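Workshop notebook, February

Wool blanket washing tests, second batch

Started at 8.40. Four sample strips left over from the Sarari order, all cut from the same end of cloth, hemmed on the overlocker so they don't fray in the drum. Each weighed dry before going in. Strip A came to 206 g and the rest were within a gram or so, which is close enough for this.

Water in the shop is hard and I think that has been half the trouble. The last batch came out stiff and we blamed the soap. This time A and B had the Selano liquid at the dose on the bottle, C had half of that, and D had plain water as a check. Wool cycle, cool, spin at 500. The machine still shows a door fault if you start it straight after loading, so wait for the click.

A and B: soft, some fuzz on the face, no change in width. Length down by 2 cm on A and a little less on B. C was much the same but still smelt of spinning oil when damp. D was stiff again, so it isn't the soap. I'd like to try a spoonful of vinegar in the last rinse before we spend money on a softener.

Drying is where we lose the time. The flat rack takes two strips and will never take a full blanket. Over the line they stretch at the pegs and you get ears along the edge, which then need steaming out. Laying them over a spare bed works if you turn them at midday and keep the window open. 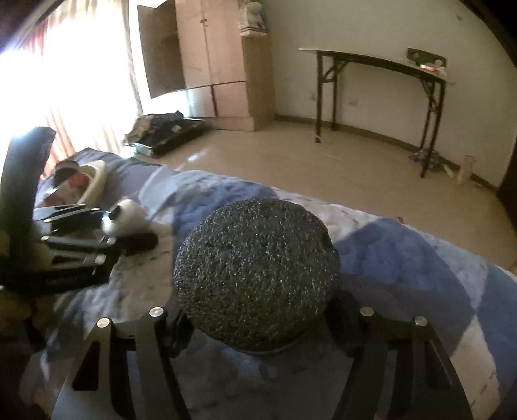
Blue and white blanket on the bed, large soft-edged squares.

Large blocks of colour need more care than the plain cloth. Any bleeding shows at once where a dark block meets a pale one. Rubbed a damp white rag on the blue Jokavska yarn for a minute and got a faint mark, nothing on the pale. Did the same with the Bakhtiari yarn and the rag stayed clean. I would put the Jokavska through a cold soak before weaving – it adds a day, but we can do a whole cone's worth of hanks in one go.

Price check while the strips were drying: 755 for the next lot of yarn, carriage included. Almost the same as last time, so no reason to change supplier yet.

Steamed A and B from the back at 3.15, wool setting, cloth between. The fuzz lies down nicely if you brush it one way while it is still warm. Don't press hard, the squares on the test piece went shiny last month and never came back.

To do:
Vinegar rinse on D, same cycle
Cold soak for the blue, note the colour of the water
Measure all four strips again tomorrow once they have rested
Order more hem thread, the cream is nearly out
Find the long ruler – last seen under the cutting table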